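Picking up from where the last entry trailed off, which was me grumbling about the rye starter and promising to be more patient with it. I have been patient! Riaan Nkosi came by the kitchen workshop with a fresh bag of the Manix flour and we agreed to split the old jar in two, one half fed the usual way and the other fed with the coarser grind that Gemechu Teshome has been going on about ever since November.

Both halves got 25 grams of starter and the same weight of flour and water. The coarse one smelled sharper by evening (green apples, a bit of nail polish), and I liked it more than I expected to. The usual one smelled the way it always does, like plain yogurt.
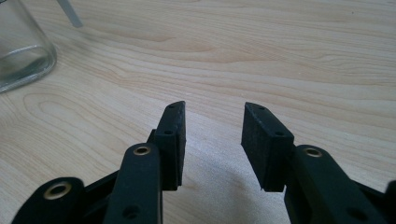

**Rosteveo, June 21, 2025**

Made up one big batch today, 1000 grams of flour, and shaped it into 2 loaves. Gemechu wanted the dough wetter and I wanted it drier, so we met in the middle and then I sneaked in another spoonful of flour while he was on the phone. Sorry, Gemechu, you'll read it here first. The dough was slack after the second fold but came together nicely on the third, and I let it sit longer than the plan said because it felt sleepy to me.

The first loaf spread a little and has a pale bottom. The second, from the coarse-fed half, stood up well and has that dark, blistered crust Riaan is so fond of. I'd still like to see it again before we change anything for good.

To do: label the lids, buy more rye, and ask Riaan whether he took my bench scraper home.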